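**PLODPORT, May 2019** – Gedero, the neighborhood restaurant on the harbor side of Plodport, will open a second location this summer. The new restaurant, called Plurik, will take over the former ferry ticket hall at the foot of the main pier and will serve breakfast, lunch and dinner.

Plurik is a joint project between Gedero and Dimitrov, the bakery that has supplied Gedero's bread since the restaurant opened. The two businesses will own the new restaurant in equal shares. Gedero will run the kitchen and the dining room. Dimitrov will run the bread and pastry side from an oven room at the back of the building.

The lease was signed in February. Work on the interior is under way, and an exact opening date will be announced once the final inspections have been scheduled.

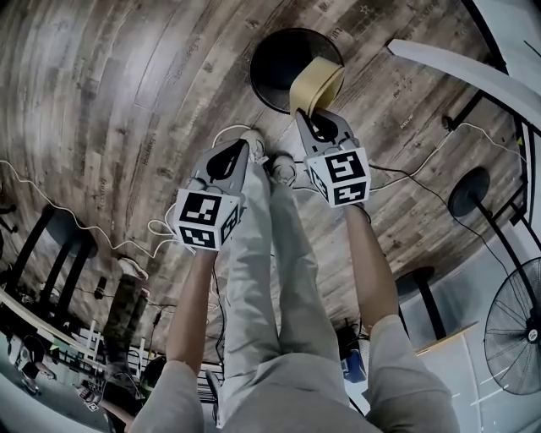 The dining room will have 28 tables, counting those on the covered terrace. A counter along the street side will sell bread, filled rolls and coffee from early morning, with its own door so that customers picking up an order do not have to pass through the restaurant. The counter will close when the bread runs out or in the middle of the afternoon, whichever comes first.

## The menu

The menu at Plurik will be shorter than the one at Gedero and will lean on the oven. Lunch will center on flatbreads, baked eggs and a daily soup. At dinner the kitchen will add a small number of large dishes meant for the whole table, including a slow-roasted lamb shoulder with white beans, a whole baked fish priced by weight, and stuffed peppers with rice and dill.

Several Gedero dishes will carry over. The smoked mackerel with pickled beets will be on the menu at both locations, as will the sour cherry cake. The mussel stew will stay at Gedero only. The stew is cooked to order on the open range, and Plurik will not have one.

Breakfast is new for both partners. It will include cheese pastry by the slice, yogurt with stewed fruit, fried eggs on rye, and oatmeal baked overnight in the falling heat of the oven. No breakfast dish will take reservations or be available for delivery.

The drinks list will be kept to two pages. Wines will be sold by the glass and by the carafe, and most will come from small growers whose bottles Gedero already pours. Beer will come from draft lines only. A house-made plum soda and a cold mint tea will be offered all day.

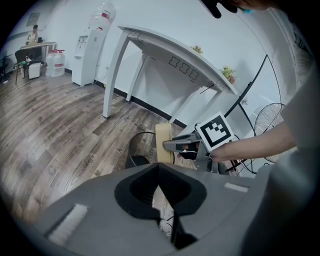 ## The building

The ticket hall was built for the summer ferry service and has been used mostly for storage since the route was moved to the north dock. The outside will keep its green doors and the clock over the entrance. Inside, the old ticket windows will stay in place and become the pass between the kitchen and the dining room.

The oven room required the largest change to the building. A section of the rear wall was opened to bring in the deck oven and has since been rebuilt with the original brick. The flour store is on the upper level, and a lift will bring sacks down to the mixing area.

The terrace faces the water and will have a fixed roof. It will be open from spring through fall. Dogs will be allowed on the terrace but not in the dining room.

Parking at the pier is limited. Guests are advised to use the public lot behind the fish market or to take the harbor bus, which stops across the street from the entrance.

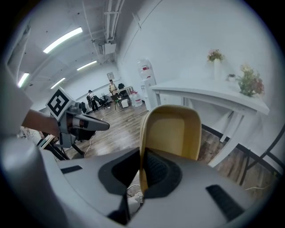
*Gedero Press Office*

## Hiring and training

Plurik will hire for all positions, including line cooks, bakers, servers, dishwashers and counter staff. Training for kitchen employees will take place at Gedero ahead of the opening. Bakers will train at Dimitrov's existing shop on the overnight shift.

Employees at both restaurants will be paid under the same wage scale, and staff will be able to pick up shifts at either location. Tips will be pooled separately at each restaurant. The company will not use split shifts at Plurik. Breakfast and lunch will be covered by one team and dinner by another.

Applications can be handed in at Gedero any afternoon before dinner service. Applicants for the bakery should apply at the Dimitrov shop.

## Hours and reservations

Plurik will be open every day except during the annual winter closing, which will match Gedero's. Dinner reservations will be accepted for up to two-thirds of the tables, and the rest will be held for walk-in guests. Lunch and breakfast will be first come, first served.

Parties of more than eight will be seated at the long table next to the oven room and will be served a set menu. The full restaurant can be booked for private events in the off season, with room for 200 guests standing when the terrace is included.

Gift cards issued by Gedero will be accepted at Plurik from the first day. Cards bought at the Dimitrov shop can be used at the street counter but not in the dining room.

## No changes at Gedero or Dimitrov

Gedero will keep its current hours, menu and staff. The Dimitrov shop will also stay open, and its standing orders for bread will not be affected. Wholesale customers who now collect from the shop may choose to collect from the pier once the new oven is in use.

## About the partners

Gedero is an independent restaurant in Plodport serving seafood and seasonal cooking. Dimitrov is a family-owned bakery in Plodport making sourdough, rye and filled pastries for retail and restaurant customers.

Press inquiries, including requests for menus and floor plans, should be sent to the Gedero Press Office at the restaurant's address.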